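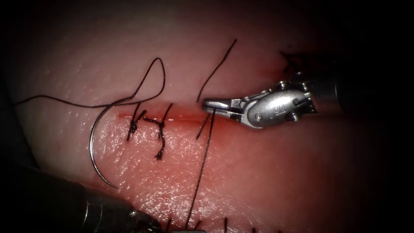 Sorcha reckons you should leave the tails longer than you think, and she repeated it in a message last night after reading my post on knots. Her view is that a short tail saves you nothing and a slipped knot costs you the whole stitch. Ekow Odoi wrote in to say the opposite, that long tails catch in the next throw.

I have tried both on the practice pad this week. Black thread is easier to follow than the pale stuff, especially once there is any blood about. I like interrupted stitches for a short straight cut. Each one is tied off by itself, so if one is poor you take it out and the rest stay put.

My spacing is still uneven. I start too close together and then rush the far end. I've gone through most of the 300 lengths I bought in June and will order more at the weekend.

Next post will be on holding the needle, which I keep getting wrong.

Posted by Lero, February 18, 2021

© Lero | Contact | Back to top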